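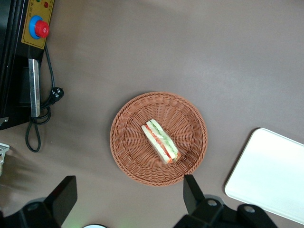 Petov Bread Basket, round

Price and stock: please ask the shop
Delivery from Flostetby in 2 working days

The Petov is a shallow basket for serving bread, rolls or a small lunch. It has a braided rim, and the weight is 300 g. We sell it also to cafés - for orders from 11 pieces the price is lower.

Care: wipe with a damp cloth and let it dry in the air. Do not put it in the dishwasher. Crumbs between the strands go out easily with a soft brush.

Questions about larger orders: Bradley Mellor, Zolard Tableware. The next delivery to our store comes in March.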